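# cell-2-planning

Equipment list, budget and purchase notes for the second two-arm cell. Maintained by Hatice Taşdemir. Last full revision: June 22, 2026.

## What is in this folder

| File | Contents |
|---|---|
| `parts.csv` | one row per line item, with supplier, lead time and status |
| `spares.csv` | fingers, cables, connectors, joint units |
| `objects.csv` | small items bought for handling work |
| `quotes/` | PDFs as received, not edited |

`parts.csv` has 255 rows. 33 of them are still marked `open`, mostly wiring and the enclosure panels.

## Starting point

Cell 2 copies cell 1 unless `parts.csv` says otherwise. Two arms face each other over a white tabletop, both on one black base bar, with a parallel gripper on each. Benedek Vass went through cell 1 and wrote down everything we would buy again. The short version is that the arms and grippers stay the same and the cable management gets its own budget line this time.

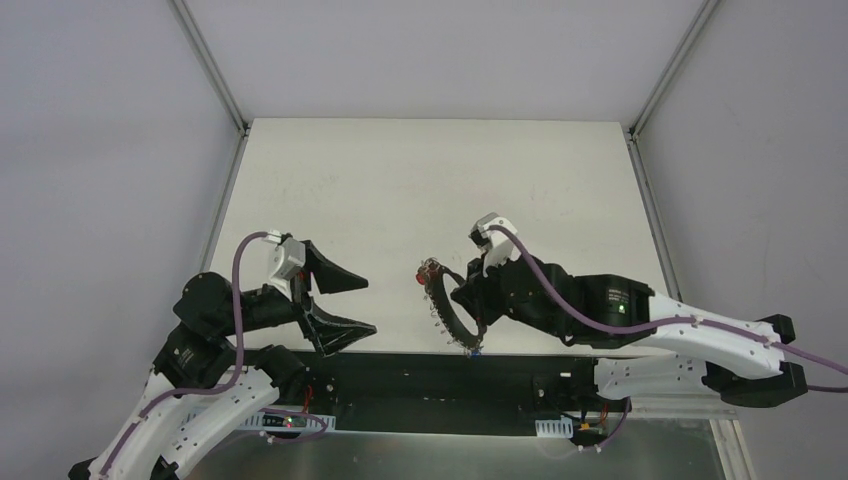 Lead times drive the order. The Grokby quote for the joint units is good through July, so those go first. The Mendonça quote covers rails and panels and can wait for the second purchase.

## Budget

All prices in US dollars, before tax.

- Gripper, per unit: 289
- Spare parts, whole line: 1081
- Cable clips and wire: no quote yet, Kerubo Kombo is asking Flirnine

We are buying three grippers, two to mount and one for the shelf. Muthoni Nyamweya wanted four. I left the fourth in `parts.csv` with status `deferred` so it doesn't get lost.

Fingers are ordered as pairs. They get scuffed in normal use and we don't replace them for that. Replace them when the tip edge is chipped or the two sides no longer close evenly.

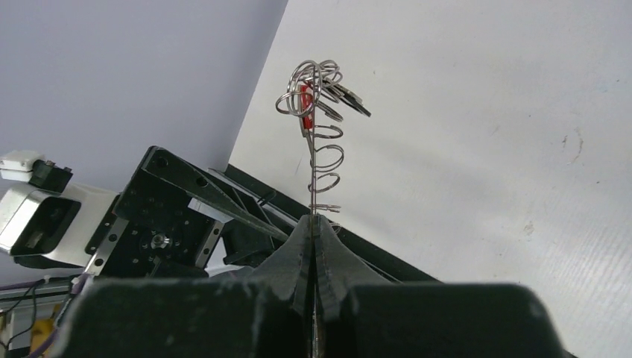

Objects are paid for from the same account as spares but have their own file. Please keep it that way. Last time rings, wire pieces and keys ended up in the parts list and the totals were wrong in two reports.

## Status values

- `open`: no supplier chosen
- `quoted`: PDF is in `quotes/`
- `ordered`: order number filled in
- `deferred`: wanted, not in this budget

## Known problems

- Fudport changed its part numbers after we got the first quote. The old numbers are in the `alt_id` column.
- Some lead times are in weeks and some in working days. Check the `unit` column before sorting.
- Shipping is missing for the floor panel.

## Changes

Edit the CSV directly and put your initials in `edited_by`. Anything that moves the total needs a yes from Gitau Simiyu before the order goes out.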